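工单 203 · 夹爪备件与第二工位采购咨询

**状态:** 处理中
**产品:** Clolach 双指夹爪,Plirkel 仿真软件
**提交人:** Orathai Kaewmanee(Um 生产准备组)
**受理人:** Jong-dae Bang(Wondent 技术支持)

---

### 提交内容(周二 9:40)

Bang 工您好,又来麻烦您了,先谢谢上回帮我们把授权的事情理顺,那次要不是您耐着性子陪着一台一台地查,我们大概还在原地打转呢。

这次的事有点杂,我尽量一口气说完。我们打算在七月之前把第二个装配工位的设备预算报上去,主要是抓取圆环类零件。机械臂型号已经定了,卡在夹爪这一块:您这边给的报价单里,Clolach 夹爪是按 2 套算的,总价 2,523,可是我拿这个数去跟我们采购的同事核对,他那边系统里的金额对不上,他认为指尖应当单独列一行。我自己翻了半天报价单,也没看明白指尖到底含没含在里面。

另外还有个技术上的疑问,其实也是钱的问题。我们在 Plirkel 里搭了第二工位的仿真,跑抓环的流程时,软件老是弹出“指尖行程余量不足”的警告。组里有人说那就直接买加宽指尖,省得以后后悔;也有人说先别急,仿真的警告不一定当真。我夹在中间,哪边都觉得有道理。加宽指尖的交期比标准的长,要是定错了,整张预算表都得重排,我实在不太敢拍板。

想请教三件事:

1. 报价里到底包不包括指尖?
2. 那条警告是夹爪真的不够用,还是我们哪里设错了?
3. 如果标准指尖够用,备件留多少合适?

不急着今天回,您忙完手头的再看就好。

---

### 回复(周二 11:15,Jong-dae Bang)

Kaewmanee 女士好,一点都不麻烦,您写得这么清楚,我看着反倒省力。

先说报价。我去找商务同事核对了一遍,报价单上的“夹爪套件”是含标准指尖的,每套配一副,螺钉和定位销也在里面。你们采购看到的金额对不上,是因为他系统里用的是旧物料号,那个旧号只有夹爪本体。我已经请商务重开一份,把本体和指尖拆成两行写,合计仍然是 2,523,这样贵方走流程的时候大家都看得懂。新报价单今天下午应该能到您邮箱,收不到的话直接在这张工单里喊我。

再说警告。行程余量这一条,我们遇到过的多数情况都出在工件尺寸的填法上。麻烦您帮我看三个地方:

- 工件属性里的“外径”,单位是毫米还是英寸
- 抓取方式选的是“外夹”还是“内撑”
- 夹爪模型的版本,在“设备 → 属性”最下面一行

如果方便,再从手腕视角截一张图,夹爪张开、停在零件上方的时候截,目标框也请打开。工程文件不用发过来,文件太大,邮箱多半会退信。

---

### 补充(周二 14:05,Orathai Kaewmanee)

报价单收到啦,拆成两行以后采购那边立刻就说没问题了,真是谢天谢地,我中午饭都多吃了几口。

您说的三项我逐个看过:

| 检查项 | 当前值 |
|---|---|
| 外径单位 | 毫米 |
| 抓取方式 | 内撑 |
| 夹爪模型 | 通用双指(软件自带) |

看到“内撑”我自己先愣了一下,我们从头到尾讨论的都是从外侧夹。问了一圈,应该是搭工程的时候从另一个模板复制过来的,那个模板是做套筒的。模型也没有换成 Clolach 的,用的还是软件里自带那个。这两处我都还没动,想着先让您看看原样,免得改乱了反而说不清。

截图放在这里:

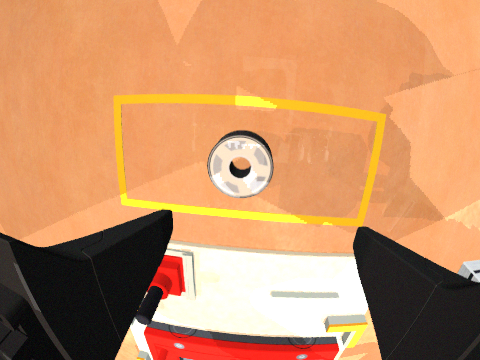

*附件:Plirkel 仿真,手腕视角。夹爪张开,圆环在黄色目标框内。*

台面上的阴影有点重,灯光还没细调,不影响看零件吧?影响的话我重新渲染一张。

---

### 回复(周二 15:30,Jong-dae Bang)

不影响,环在黄框里的位置看得很清楚,离四边都有余地,两根手指也分得很开。当然啦,单凭这一张图我不能替您断定行程够不够,透视角度会骗人,最后还是得看数值,所以请您按下面的顺序走一遍:

1. 抓取方式改成“外夹”。
2. 夹爪模型换成 Clolach 标准指尖版,模型文件我附在工单里了。
3. 清掉旧的抓取点,重新生成。
4. 再跑一次抓环流程,把日志里“余量”那一栏发给我。

换模型之后工具中心点会变,第三步请千万别跳过,以前有客户跳了这一步,又多折腾了一个下午。

预算方面,我的建议是先按标准指尖报,加宽指尖在表里留一行“待定”,金额先空着。等日志出来再决定这一行删还是填,这样您不必为了一条警告就把交期拉长。备件呢,如果第二工位和现有工位用同一款指尖,两边可以共用一副备件,不用各留各的;夹爪本体一般不建议压库存,坏了走换新流程就行,受理之后 72 小时内发出。

还有个小地方,跟钱有点关系,顺便提一句:线缆不在套件里。很多客户到了安装那天才想起来,临时加单又要重新走审批。您量一下控制柜到机械臂底座的走线长度,告诉我,我请商务一并补进报价。

---

### 补充(周二 17:20,Orathai Kaewmanee)

四步都做完了,警告没有再出现。日志里“余量”那一栏全部是绿色,我导出来附在下面了,麻烦您有空再过一眼,您点了头我才敢把“待定”那行删掉。

线缆这件事幸亏您提醒,我们的表里真的没有!走线长度要等明天现场的同事去量,控制柜的位置最近又往里挪了一点,图纸上的数不能用。量好我就写在这张工单里,所以先别关单哦。

备件照您说的,两个工位共用一副标准指尖,我已经写进预算说明了。

---

### 内部备注(Jong-dae Bang)

- 日志已看,标准指尖余量正常,已回邮件确认,加宽指尖一行可以删除。
- 警告原因:抓取方式误设为内撑,且未加载 Clolach 模型。
- 商务:旧物料号请在客户门户里标注停用,避免别的客户再对错账。
- 待客户提供走线长度,补线缆报价后关单。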